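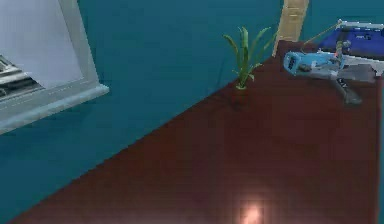

Open day at Hellside, the football ground

February 27, 2022
3 shares · 5 comments

I went to the open day of Gilline football club and I was glad I took the early bus. Isla Crichton from the club office led our group to the dressing rooms, the tunnel and the small room where the referees change.

My son asked why the away bench is lower than the home one. She laughed and said the pitch slopes — visitors complain each season.

We could also hear how the club handles banners. Any flag longer than two metres must be shown at the gate, and political texts are refused since August. One supporter in our group did not agree and they discussed it for a long time.

The tea from the Bakalis stand was good. Next time I would like to see the training pitch, it was closed.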